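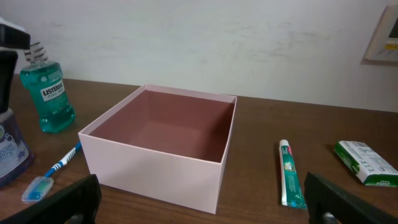

The Jelen two-finger packing arm has been on trial at our Bretcombe site since the start of August, assembling toiletry gift boxes on the bench that used to be the second hand-packing station. We bought the arm with the wrist camera option and the Galanis recipe software, on a six-month lease. Our standard job is a square presentation box with the lid off, into which go the mouthwash, the toothbrush and the tube of toothpaste. The bench layout is simple: box in the middle, bottle to the left, toothbrush in front of the bottle with its cap on, tube to the right, and the fingers start wide open on either side of the box. The arm has to be taught each of those places once per recipe.

Build and setting up

The arm came in two crates and was bolted down in a morning. The fingers are black, thick and rather blunt, which suits bottles and is less good for anything lying flat. Teaching a pick is done by hand guiding the arm and pressing a button on the wrist. A four-item recipe took one of our packers 13 minutes on her second attempt. The manual says an engineer is needed for this. In our experience one is not.

Pick quality

Over the trial period the arm has completed 1859 boxes. Of these, 314 needed a person to step in, and most of those stoppages had one of two causes. The toothbrush is the worse of them. It is thin, it sits low on the table, and if it has been put down at a slightly different angle the left finger pushes it before the right one closes. Thin card is the other. The box walls give when a bottle is lowered against them, and the arm has no useful sense of how hard it is pressing. Reducing the descent speed cured most of this at the cost of nine seconds a box.

Bottles are handled well. A rigid, sculpted bottle is held securely at the default grip setting, and we have not had one dropped. Tubes are acceptable if gripped across the middle, less so near the crimped end.

Camera

The wrist view is clear enough to check whether a box is empty before loading, and that is mainly what we use it for. Printed labels facing the camera can be read on the monitor. Reflections from a polished bench top upset the edge detection at certain times of day -- we fitted a blind.

What it changes on the floor

The supplier's literature talks about freeing staff from repetitive work. This is partly right. The two people who packed at this station now load stock, clear stoppages and inspect finished boxes. They lift and reach less. They also stand and wait more, and both have said that the waiting is harder to get through than the packing was. Pace is now set by the arm, and breaks have had to be written into the shift plan where before they were taken when a batch was done.

Pay grading has not caught up. Recipe teaching is skilled work and was being done on packer rates for the first two weeks. Any site considering one of these should settle that before delivery. No hours have been cut here so far, though overtime on gift lines has gone, and for some people that was a real part of the wage.

Compared with the Coven

We had a Coven suction unit on loan last year. It was quicker on cartons and useless on tubes. Guarding was heavier and staff could not stand close to it. The Jelen is slower and easier to work beside.

Verdict

Recommended for mixed rigid items in short runs. Not recommended for thin or flat items without a holding tray, which Jelen sells separately and should include. Software updates arrive without notes -- ask for them in writing.

Reviewed Aug 21, 2020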